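Chapter 6
Storing and Serving Wine

By the end of this chapter you should be able to:
set out the conditions in which bottled wine keeps well
choose racking to suit a small cellar or bar
read the main terms on a European wine label
keep a simple bin record

Key terms: bin, bin end, ullage, sediment, back label, geographical indication

Opening case: the cellar at Flotetti

When Cúc Lâm took over the lease of Flotetti, a restaurant on the harbour road in Plaltdale, the wine was kept in three places. The everyday reds stood on a shelf over the coffee machine. The whites were in the kitchen fridge with the butter. Everything else was in a cupboard under the stairs, in the cartons it had been delivered in, and only the head waiter, Gopinath Rai, knew what was in which carton. A stock check that July found 689 bottles, 60 of which were not on the list at all. Nine had leaked.

Lâm did not buy any new wine until October. She had the cupboard cleared, moved the boiler pipe that ran through it, and put in racking. The work cost less than the wine that had been written off the year before. We shall come back to her bin book at the end of the chapter.

6.1 What happens to wine in the bottle

Wine goes on changing after it is bottled. Small amounts of oxygen pass through or around the cork, and the colour, smell and taste alter slowly as a result. Most wine sold today is meant to be drunk within two or three years and gains nothing from being kept longer. A smaller amount improves with age, and it is this wine that suffers most from poor storage.

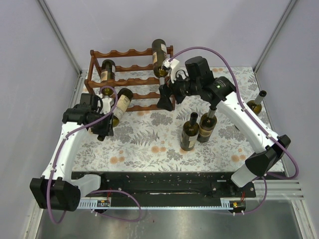 Four things matter: temperature, light, damp and movement. Of these, temperature does the most harm. A steady 12 or 13 degrees is usually given as the ideal, but a cellar that stays at 16 all year is better than one that swings from 8 in winter to 22 in summer. As the wine warms it expands and pushes against the cork, and as it cools it draws air back in. The gap between the wine and the cork is called the ullage. If it is large in a young wine, the seal should be suspected.

Light, and sunlight above all, spoils the smell of wine. Dark glass slows this down but does not stop it. Bottles in clear glass should be kept in their cartons until they are needed.

6.2 Racking

Bottles closed with a cork are laid on their sides so that the cork stays moist. Screw caps can be stored either way. A rack should hold each bottle firmly, let any one be taken out without shifting its neighbours, and stand level on a floor that can carry the load. A full 75 cl bottle weighs between 1.2 and 1.6 kg, so even a modest rack is heavy once it is filled – something often forgotten when racks are fixed to partition walls.
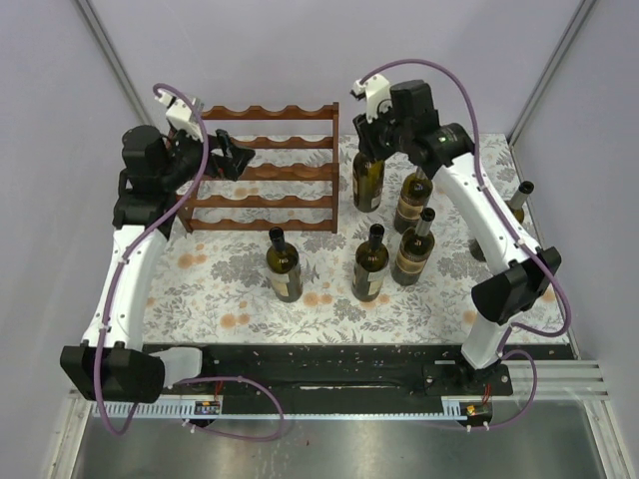 Figure 6.2 A wooden rack with dark green wine bottles.

Wooden racks are cheap, easily repaired and kind to labels. In very damp cellars they may grow mould, and metal is then the better choice. Whichever is used, give each row a letter and each place a number, and mark them on the rack itself. A position written as C4 in the bin book should mean the same thing to everyone on the staff.

6.3 Reading the label

The front label is there to sell the wine. The back label often carries more of the facts the cellar needs, such as the grape, the region and the legal category. On Italian bottles the words Indicazione Geografica Tipica, shortened to IGT, show that the wine comes from a named area, under rules that are generally looser than those for DOC wines. Puglia, in the south-east, sells a good deal of Primitivo in this way. Copy the region, category and grape into the bin book when the delivery is unpacked – the carton will not always give all of them.
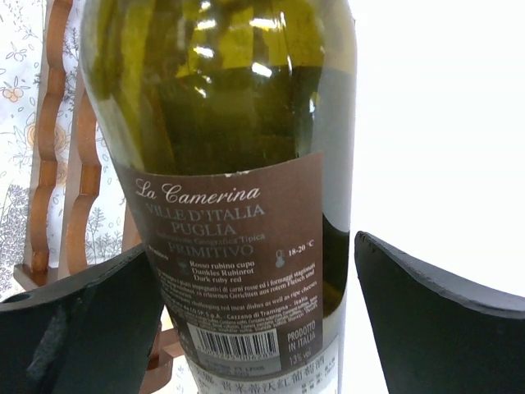

Activity 6.1

Work in pairs. Choose two bottles from the training cellar, one from Italy and one from any other country.
1. Write down the region, legal category, grape and vintage of each, leaving a blank where the label does not say.
2. Decide where in the cellar each should be kept, and for how long.
3. Swap notes with another pair and find their bottles using only what they have written.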